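The Slow Return of the Town Workshop

Dalen lost its last furniture plant in January, and with it 100 jobs. The building on the river side of town is still for sale. Four streets away, the rent on a small shop has gone up twice.

Sumathi Nambiar signed her lease there anyway. Her company, Plinby, makes cutting boards, shelves and stools, mostly for customers within 50 miles. She sold 3,000 pieces last year and has 3 people on the payroll.

"The plant made one chair for the whole country," she says. "I make what the kitchen store on Main Street asks me for."
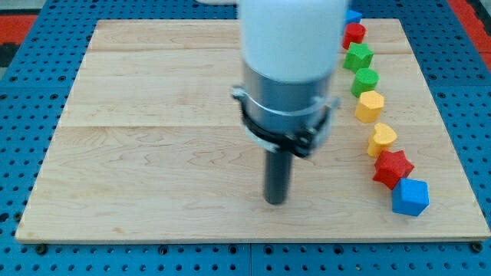
A maple board on a blue work table.

Maple is her main cost. She buys it from Giser, a family sawmill north of town that used to ship nearly all its lumber out of state. The mill now keeps back a share for local shops and lets them pay at the end of the month. Prices are higher than at the big yards, but the boards come dried and sorted.

Space is harder to find. The town has few units with the right power supply, and most landlords want a five-year lease. A plan to divide the old plant into small rental bays has been before the council since spring. Nambiar has asked for one near the loading dock.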